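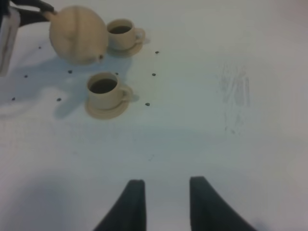
Mogens Toft wrote to me that his green tea is always bitter, and he asked if he must buy a more expensive one. My advice is to change the water first.

1. Boil fresh water, then leave the kettle open for five minutes.
2. Put two small spoons of leaves in the pot.
3. Pour the water slowly and wait 67 seconds - I use the kitchen timer.
4. Fill each cup halfway, then go round again, so that all have the same strength.

The same leaves can be used a second time, with 19 seconds more.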